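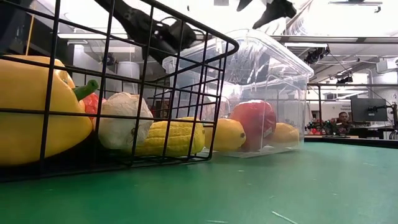

Tadeo Escobar wants it noted that he has never once seen a child hurt by a pretend garlic, and could we please keep this to one page. Comment received. It is one page if you print it small.

PLAY FOOD AND CONTAINERS: SAFETY CHECK
Trinditz toy library
Checked by Mervyn Whitlock, Jul 19, 2024

1. Wire basket, rim and rods
Run a thumb slowly along the rim, then the corners. Any sharp end, it comes off the shelf.
Result: pass. My thumb is fine, thank you for asking.

2. Wire basket, gaps
Push the smallest item against the grid from inside. It should stay in. So should small fingers, or rather they should come out again.
Result: pass.

3. Clear bin
Look for cracks at the corners and along the rim. Press the walls gently.
Result: pass, though it shows every fingerprint since January.

4. Stalks and tips
Tug each pepper stem. A stem that moves gets glued or binned, no third option, whatever Tadeo says about "a bit of wiggle".
Result: pass. Recheck in 7 weeks.

5. Contents kept in their containers
Fruit and veg belong in the basket or the bin. Anything left out on the table gets put away before the lids of the big boxes go on, or it ends up on the floor under somebody's heel.
Result: fail. A lemon, a garlic bulb and a tomato out on the green top, with a perfectly good bin right beside them.
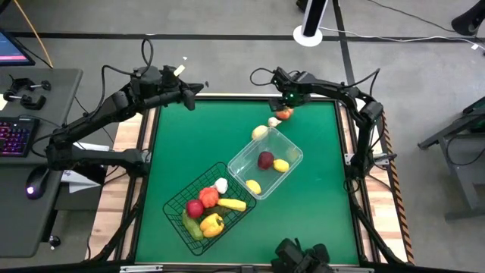

6. Cleaning
Wipe with warm soapy water and dry before storing. Garlic needs a soft brush in the creases. No bleach.
Result: done, except the corn, which takes as long as everything else put together.

7. Bite marks
Shallow dents are allowed. Anything with a piece missing goes, and we look for the piece.
Result: 2 items withdrawn before this check. Both pieces found.

8. Labels on the storage boxes
Result: fail. One still says "Muven, misc". Tadeo to relabel.

Next check: same list, different thumb.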